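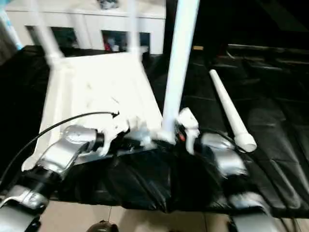

Saranya Rajan reckons you should bin any demo where the operator has to go back and redo a grasp, and I'm not sure I agree. So, question for anyone training off teleop recordings. We're doing two-arm pipe work, PVC onto fittings, and have 3,495 episodes so far. Maybe a fifth have a fumble in them. Bin or keep? Need to sort it before we start training, labelling is already behind schedule.

Posted by priltbridge_lab, 21 August 2019
2 comments

3 answers

Chowdary
Keep them, but tag them. We binned all ours in May and the policy had no clue what to do after a missed grip, just sat there squeezing air. Recoveries are data. What you do want to cut is dead time – operator scratching their nose, arms parked, that sort of thing. Trim anything over 2 seconds at the start and end. Also keep failures seperate from recoveries, they're different things. A fumble that ends with the pipe seated is a good episode. One where the operator gives up isn't, for plain imitation anyway.

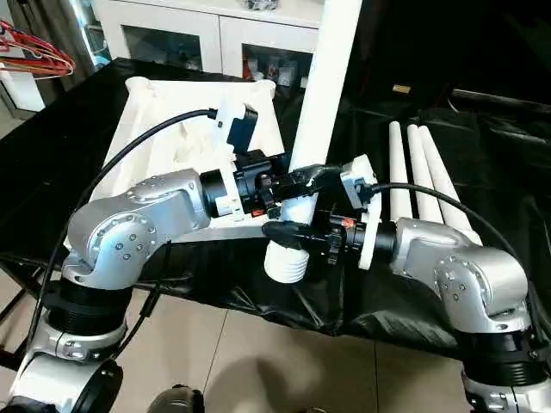

Do both arms need their own label when only one of them slips? One label per episode is enough to start, plus a timestamp for the slip. We tried per-arm labels and the labellers coloured them in differently every day, total waste.

Pavo
just get more data mate

Redo
Bit late but. Depends how many operators. We had 5 and each one had their own way of regrasping, so the model sort of averaged them and did none of them properly. Pick one style, write it down, get everyone to follow it. Then hold back 1,000 episodes, train with and without the fumbles, and compare on the real arms. Don't trust the validation loss, ours looked great and teh thing still couldn't line up a fitting. And vary where the pipes start. Same layout every time and it memorises the bench.

Last updated by priltbridge_lab: keeping and tagging, cheers
Shares: 2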